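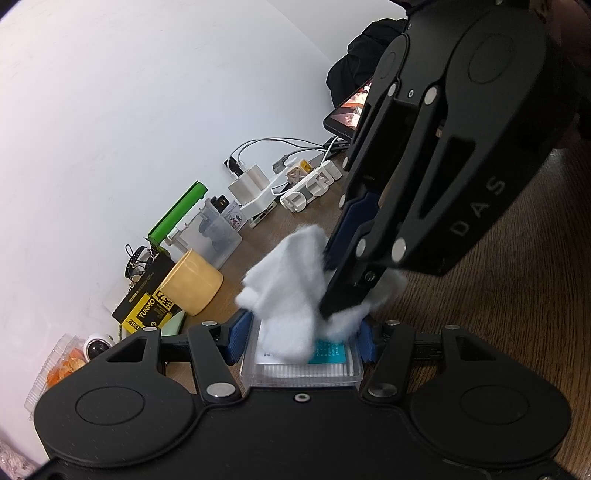
Why Does Cloth Crumple?
Heto Kids: Everyday Stuff Explained

Pick up a piece of cloth by the middle, any old cloth, and have a look at what it does. It doesn't stay flat, does it? The corners flop down, the middle goes pointy, and a whole bunch of folds show up that weren't there a second ago. Put it down again and it lands in a heap. You didn't tell it to make a heap. It just did!

I started thinking about this while I was cleaning my desk, which is a job I do very slowly, mostly by stopping to look at things. I had a white cloth in my hand and I scrunched it up, let it go, scrunched it up, let it go. (My desk did not get any cleaner.) Every time it came out a different shape. So I went and read a lot about cloth, and I tried some things in my kitchen, and now I get to tell you about it.

What cloth is made of

Let's zoom in. If you have a magnifying glass, go and get it, and find a dish towel or a cotton hankie. Look really close and you'll probably see a tiny checkerboard. Those are threads going over and under each other, over and under, all the way across. One set of threads runs up and down and is called the warp. The other set runs side to side and is called the weft. I remember it by saying "weft goes left," and then I remember that it goes right too.

Cloth made this way is called woven cloth. Your T-shirt is probably a different kind, called knitted cloth. Knitted cloth is made of loops holding on to other loops, like a long row of people with linked elbows. Loops can squash and stretch, and that's why a T-shirt is stretchier than a dish towel.

There can be a LOT of threads. I have a pillowcase that says 300 on the label. It's called the thread count, and it means how many threads are packed into one little square, an inch on each side, if you add up both directions. One square inch is about as big as a large postage stamp. I tried counting them myself with a pin and gave up when I sneezed and lost my place.

Now zoom in even more. Each thread is made of fibers, and fibers are like very thin hairs. In cotton, the fibers come from the fluffy part of the cotton plant. They get twisted together to make the thread. Pull one loose thread out of an old rag and untwist it with your fingers and you'll see it turn into fuzz. Ask first which rag you're allowed to wreck!

So why is it so floppy?

Try bending a ruler. It pushes back. Try bending a sheet of paper, and it pushes back a little bit. Now try bending a cloth. It hardly pushes back at all.

Part of the reason is that the fibers are so thin. Thin things bend more easily than thick things, even when they're made of the same stuff. Think of wood. A log won't bend for you, but a thin curly shaving of wood will bend in your fingers with no trouble. Cotton fibers are much thinner than a wood shaving.

The other part is that the fibers aren't glued together. They're only twisted and woven, so when you bend a cloth they can slide past each other a tiny bit. A sheet of paper is made of plant fibers too, but in paper they're squashed together and stuck, so they can't slide nearly as well. Same sort of ingredients, very different flop!

Where the folds come from

Cloth is easy to bend but it's hard to stretch, at least if it's woven. Grab your dish towel by two opposite edges and pull. It doesn't get much longer. So when you pinch it in the middle and lift, the cloth has a problem. Gravity is pulling all the edges down toward the floor, and the edges of the cloth suddenly have less room than they had when they were spread out on the table. They can't shrink. What can they do with all that extra cloth?

They fold! The extra goes in and out, in and out, like a curtain. It's the easiest thing for the cloth to do, and cloth always seems to take the easy way, same as me on cleaning day.

You can see it with paper as well. Take a flat circle of paper and try to push it down over the top of an orange. You'll get creases and pointy bits all around the side. A flat thing can't hug a round thing without folding, or stretching, or tearing. People who make clothes know all about it, and they sew in little tucks called darts so that flat cloth can go around a not-flat person.

Then there's the trick with the corners. Hold your dish towel by two corners next to each other and pull them gently apart along the edge. Not much stretch. Now hold it by two corners that are across from each other, the long diagonal way, and pull. It gives a lot more! Those tiny checkerboard squares are tipping over into diamonds. Sewing people call this direction the bias, and a skirt cut on the bias swishes beautifully. I made one for a stuffed rabbit once, and the rabbit looked terrific.

Crumples that stay

Some folds disappear when you shake the cloth out. Others stay, and then we call them wrinkles, and somebody sighs and gets out the iron.

In cotton, wrinkles have a lot to do with water. Inside every cotton fiber there are long, long chains of a material called cellulose. (It's too small to see, even with your magnifying glass, sorry.) The chains hold on to each other with weak little grips. When the cotton gets wet, water sneaks in between the chains and those grips let go. The chains can shift around. When the water dries up, the chains grab hold again in whatever position they've ended up in. If the cloth was flat, hooray, flat cloth. If it was in a ball at the bottom of your swim bag, you get a cloth that remembers being a ball.

An iron works the same way, only on purpose. The heat and the steam loosen things up, the heavy flat iron presses the cloth smooth, and then it cools and dries in its new flat shape. Irons are very hot, so they're a grown-up job unless your grown-up is right there helping.

Polyester is made from a kind of plastic, and it doesn't soak up much water at all. Polyester things usually come out of the wash much less wrinkly. My raincoat is polyester. It has lived in a ball under a bench in the hallway since June and it looks fine.

Try it: the wrinkle test

I call my kitchen experiments Foltemix tests. It's a word I made up for folding, melting and mixing, and this one is the folding kind. You'll need:

2 pieces of the same cotton cloth, such as an old pillowcase that you're allowed to cut up
a cup of water
2 rubber bands
a plate

Leave the first piece dry. Dip the second piece in the water and squeeze it out well. Scrunch each one into a tight ball and put a rubber band around it. Set them on the plate and leave them somewhere warm until the wet one has dried all the way through. Mine took almost a whole day, so be patient!

Then take off the rubber bands and spread both pieces out flat. Which one has more wrinkles? Which ones are sharper? Wait 15 minutes and look again. Have any of them relaxed? Draw both pieces if you like drawing. I shaded the wrinkles in with the side of my pencil and my drawing of the wet one came out looking like a map of some mountains.

Try it: the droop test

Cut a strip of paper and a strip of cloth to the same size, nice and long. Lay both of them on a table and slide them toward the edge until 6 inches of each one is sticking out. Hold the other ends down with a book. The paper will probably stick out a good way before it sags. What does the cloth do? If you've got jeans that are too worn out to wear, try a strip of denim too, then a strip of T-shirt, and put them in order from stiffest to floppiest.

Why the flop is useful

If cloth were stiff, it would be hopeless for wiping. A floppy cloth can get into a corner, or around the rim of a cup, or down between the buttons on a calculator with your fingernail poking it along. When you scrunch it up, you get lots of little folds, and the crumbs and dust get caught up in them. Water creeps into the tiny gaps between the fibers as well, and that creeping is called wicking. Dip just one corner of a dry cloth in a glass of water and you can watch the wet part climb.

Scrunching is handy for storing things too, although a folded cloth takes up less room than a scrunched one. A scrunched cloth has air pockets all through it. Try fitting your socks in a drawer both ways and you'll see what I mean.

There's a fabric shop on Gallegos Street, here in Clastham, where the cloth is kept wound around long cardboard tubes so it never gets a crease in it at all. I like to walk along and feel the ends. Next time you're near some cloth, pinch a bit in the middle and lift it up, and see how many folds you can follow all the way down to the edge.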